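Science explained > Robots
Print this page | E-mail this page

How does a robot learn to find its way around inside a computer?

Old computers are full of parts that can be used again. Taking them out is slow work, and the cases are all different inside. At the Trurnis workshop in Lillside, a team led by Niloufar Tabrizi wanted to know whether a robot could learn to do some of it.

They did not write a long list of rules. They used a method called learning from demonstration. A person moves the robot arm through a job while the robot records every movement, along with what its camera sees. A computer program then studies the recordings and looks for patterns. This program is called a model.

The team made 32 recordings for each job. Then they tested the model 20 times. With one camera fixed above the bench, the robot reached the right spot 2 times. When they added a camera at the wrist, it got there 14 times.

Why did the second camera help? From above, the robot's own arm can hide the part it is reaching for. A camera at the wrist travels with the gripper, so it gets a close view of small things such as memory slots.
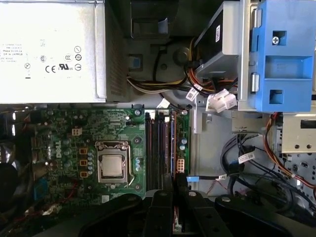
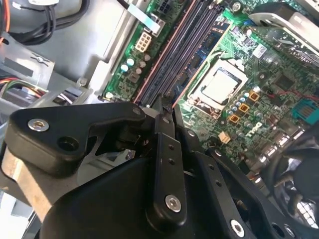
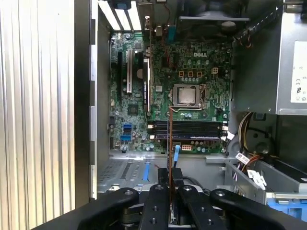 Views from the wrist, with the black gripper and the green motherboard.

Fourteen out of 20 is still not good enough for a real workshop. Most of the misses happened when cables lay in the way, and the model had not seen many recordings like that. The team plans to make more of them in October, with the cables in different places each time.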